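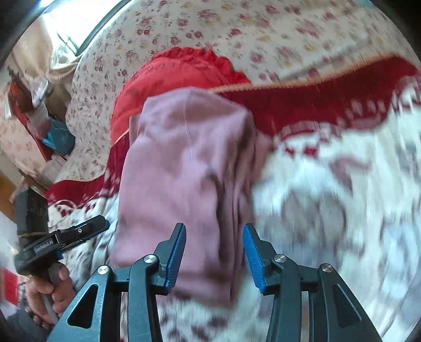

Our rec soccer team has to pick a second jersey before the fall season and I've gotten myself completely tangled up in the color clash rules, so I'm hoping somebody who has done this before can help. We play in the Siltavau adult league, over-30 division, and our home shirts are dark red. Last season we turned up at Tetuvley and they were in maroon, and we ended up playing in sweaty practice bibs that went down to some guys' knees (we lost, but I'm not blaming the bibs, much). So now we want a proper away shirt, and the team voted for pink. Not hot pink, more of a dusty pink with no shine to it, like the folded cloth in the photo up top. I love it! But the league handbook only says the two teams must be "clearly distinguishable from each other and from the match officials," and our goalkeeper is convinced a ref will say that pink is too close to red and we'll be right back in the bibs.

Has anyone had a soft pink shirt turned down against a team in red or maroon? And does it matter what color shorts we wear? We have black shorts from the home kit and I'd really like to keep them, our whole budget for the year is $3,885 and more than half of that goes to field fees and refs. Also the shop we use, Eltix, wants the order in by the middle of August, and I don't know if I'm supposed to get the color approved by the league first or just buy the things and hope.

One more thing, sorry this is getting long. Do the goalkeeper's shirts have to be different from both of our jerseys or only from the one we're wearing that day? He has a green one and an orange one and he's fond of the orange.

Gwenaël Bailly

Agathe Guérin

I ran the uniforms for a co-ed team for way too many seasons and I also ref a little, so I'll take a swing at all of it.

Pink against red: it depends how pale the pink is, and the thing to worry about is light versus dark more than the actual color. From across the field, in bad light, with the sun behind everybody, your eye picks up a pale shirt and a dark shirt long before it sorts out what color they are. A pale dusty pink next to maroon has always been fine in my games. A mid-strength pink next to a bright red is where I'd start making faces. The trick I use is to take a phone photo of the shirt next to something the color of the other team's shirt, then switch the photo to black and white. If the two shirts come out as the same gray, pick a lighter shade. Ask the shop for a swatch and do this outdoors, shop lights are useless for it.

Also think about who you'll be wearing it against. You said your home shirt is dark red, so you'll be pulling out the pink against teams in red, maroon, maybe burgundy or dark orange. But what about a team in white? You'd just wear your home shirts, so it doesn't matter that pink and white look alike. People forget that and end up trying to find one magic color that works against everything. Your second shirt only has to work where your first one doesn't.

Where you could get caught is a team whose home is something medium and muddy. We had a team in our league in a sort of brick color and honestly they clashed with the whole world. Then it's down to the two captains and the ref, so keep the bibs in somebody's trunk anyway!

Shorts: keep the black ones. In most rec leagues I've been around, the shirts are what the ref cares about, and I've never sent anyone off to change their shorts. If both teams are in black shorts it's a bit annoying in a goalmouth scramble but you live with it. Socks are a bigger nuisance than shorts, if you ask me, when I'm looking at a tackle it's all feet down there. If your home socks are red I'd buy one cheap set of black or white ones for the away games and spend the rest on something nicer.

Goalkeeper: he has to be different from his own teammates, the other team and the officials in that game. That's all. What's hanging in his closet doesn't count. I'd have him bring both shirts every time, orange next to your dark red can get murky late in an evening game and then he'll be glad of the green.

Approval: email whoever does your league's schedule and attach a picture of the swatch. Do it before you pay. Ours answered within a day or so and I kept that email on my phone, and the one time a ref grumbled I showed it to him and that was the end of it. Put the away color on your team sheet too if the league lets you list one.

Carré

pink is fine. we wore it 2 seasons, no ref ever said a word, plenty of jokes from the other sidelines though so get ready for that

only thing i'd add is get big numbers in a dark color. we had white numbers on pink and the refs couldn't read them and kept asking guys to turn around. and order 3 spare shirts in large while you're at it, the shop changed its pink the next year and our new players never matched the rest of us

Gwenaël Bailly

Thank you both, this helps a ton. I did the black and white thing with a pink dish towel and my maroon bathrobe (it was what I had) and they came out really different, so I feel a lot better about Tetuvley now. I've written to the league and asked Eltix for a swatch. Going with black numbers. The goalkeeper says he'll bring the green one but he won't be happy about it.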